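Toy kitchen

A toy kitchen is a set of small cooking things made for children's play. It can be a full piece of furniture with a stove and sink, or only a box with plates, pans and pretend food.
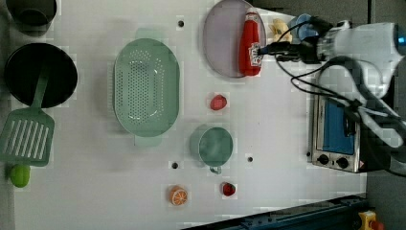 The toy kitchen has its origin in the doll house kitchens of southern Germany, which were known already in the 17th century. These early rooms were costly and were often shown to guests. In the 19th century tin and cast iron sets became cheaper, and many families could buy them. Some of the small stoves could really be heated with alcohol, and children cooked simple dishes on them.

After the Second World War plastic took the place of metal in most sets. The food pieces changed also, and makers began to copy things from the supermarket shelf — sauce bottles, cereal boxes, milk cartons. The maker Barkholm sold its first kitchen in parts, so that the oven and the sink could be bought in different years. Its rival Follon stayed with painted wood until the firm was closed.

Play with such sets is a form of pretend play. It is common from the age of 3 years, when children start to give each other roles such as cook and guest. Yurani Cuervo has written that children repeat the meals of their own home first, and invent new ones later.

Small parts are the main danger for younger children. Many countries have rules on the size of pieces, on paint and on sharp edges.

Old sets are collected today. The Van Wyk collection has more than 2000 pieces, most of them tin pans and molds.

See also: Doll house, Play food, Tea set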